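Fio sobre arrefecimento de comida cozinhada em casa. Em maio medi isto com um termómetro de sonda e um registador. Seguem as conclusões e as ressalvas.

O ponto de partida: uma panela de sopa sai do lume perto dos 100 °C. A cozinha estava a 26 °C. O que interessa é quanto tempo o centro passa na faixa intermédia, onde as bactérias crescem bem.

No início a temperatura cai depressa, porque a diferença para o ar é grande e há muita evaporação. Depois a curva achata. A parte lenta coincide em boa medida com a faixa que queremos atravessar depressa. É esse o problema todo.

Equipamento: panela Brendine de aço, sonda Skonum presa a meia altura do líquido, leituras exportadas para o Plateck. A sonda nunca tocou no fundo. Tocando no metal, mede-se outra coisa.

Volume do ensaio: 2 litros de sopa de grão, espessa. A espessura conta. Um caldo fino circula por convecção e uniformiza-se sozinho. Um puré quase não circula, e o centro fica dependente da condução.

Primeira variável: a geometria. Para o mesmo volume, um recipiente baixo e largo expõe mais superfície e encurta o caminho do centro até à parede. Se o arrefecimento for dominado pela condução, o tempo cresce com o quadrado da espessura. Metade da altura, um quarto do tempo, em teoria.

Na prática o ganho é menor. A resistência do ar à volta do recipiente também entra na conta e não melhora só por a camada ser mais fina.

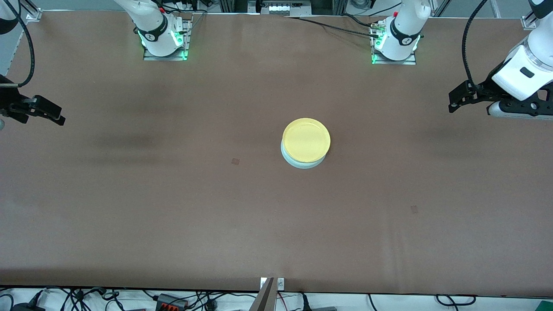 Disco amarelo pousado sobre um prato redondo azul-acinzentado.

Segunda variável: a tampa. Uma panela tapada retém vapor, que condensa e volta ao líquido. Perde-se grande parte do arrefecimento por evaporação, que é justamente o mecanismo mais eficaz enquanto a sopa está muito quente.

O que faço agora: tampa desencostada de um lado enquanto há vapor visível, fechada depois. A Huguette Leblanc usa um pano fino e limpo. Não medi a diferença entre os dois métodos.

Terceira variável: o banho de água fria. A água retira calor muito mais depressa do que o ar parado. Mexer a sopa durante o banho foi o que mais alterou a curva no meu registo.

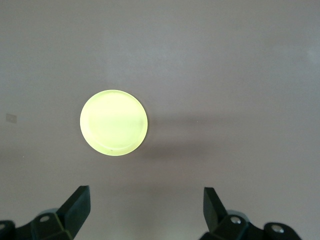
Disco amarelo-esverdeado, visto de cima.

Pergunta da Seul-gi Kwon: pode ir quente para o frigorífico? Uma porção pequena e baixa, sim. Uma panela cheia, não: o centro demora na mesma e os alimentos vizinhos aquecem.

Cálculo rápido para quem gosta de contas. O calor a retirar é massa vezes calor específico vezes diferença de temperatura. Para uma sopa, usar o valor da água é aceitável, com um ligeiro excesso.

Arroz: caso à parte. Os esporos de Bacillus cereus podem sobreviver à cozedura, e a toxina emética resiste ao reaquecimento. Ferver outra vez não resolve um arroz que ficou a noite na bancada. Espalhar em camada fina, arrefecer, frigorífico.

Limitações: uma panela, uma receita, uma única posição da sonda. O relógio do registador Ebihara atrasava em relação ao do telemóvel e tive de alinhar as séries à mão - o erro nos tempos vem quase todo daí.

O ficheiro tem 2.000 leituras. Envio a quem pedir, em CSV, com ponto e vírgula como separador.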